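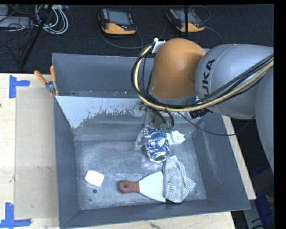 Skiverwood开放日是Ponel实验室每年办一次的机器人参观活动，我把它写成词条，是因为网上能查到的介绍只有两行字，还把地点写错了（在Morais楼，别再往Posham跑啦）。活动的重头戏是“料箱拣取”演示，也就是让机械臂从箱子里把杂七杂八的东西一件件拿出来。我去的那次用的是一台KUKA，灰色臂身配橙色关节，黄软管和黑线缆绕成一个大圈，伸进一只灰色金属箱里干活。箱底放着一个压瘪的蓝银色饮料罐、一块灰白条纹布，还有一把木柄刮刀，刀刃正好挨着布。懂行的朋友看到这里大概已经开始替它发愁了！

名称与由来

Skiverwood最早是拣取软件的名字，后来大家叫顺了口，连开放日也跟着这么叫。项目由Raquel Veloso发起，Nuno Louro负责现场演示。我问过Nuno这个词什么意思，他说是Raquel起的，让我去问她；Raquel当时正被一群中学生围着，我没挤进去，所以这一条暂缺，知道的读者请补上。

演示内容

我参加的是2025年4月30日星期三那一场，登记入场的有243人，分批进，每批40人，晚到的只能等下一批。一轮演示分两段：先由系统自己判断抓哪里，再由观众点名要某一件。第二段热闹得多，小孩子几乎都喊“罐子罐子”，我身后一位大叔坚持要布，喊了三遍。

布这类软东西是公认的难题。硬物的形状基本固定，算好位置就能下手；布一碰就变样，刚算好的抓取点可能马上作废。薄而扁的工具也麻烦，平躺在箱底时，手指很难插到下面去。金属箱壁会反光，对视觉系统同样不友好，Nuno讲这一段讲得特别起劲，还在白板上画了三种光线路径（我只看懂了第一种）。

参观须知

入口在Morais楼东侧，坐61路公交到门口下车。演示厅允许拍照，不能开闪光灯。讲解以葡萄牙语为主，下午有一场英语的。讲义可以自取，我那本的编号是1211，里面附了一份术语表，对外行很有用，建议先翻一遍再进场。

下一次开放日据说定在9月，具体日期还没公布。

参见：料箱拣取；工业机械臂；柔性物体操作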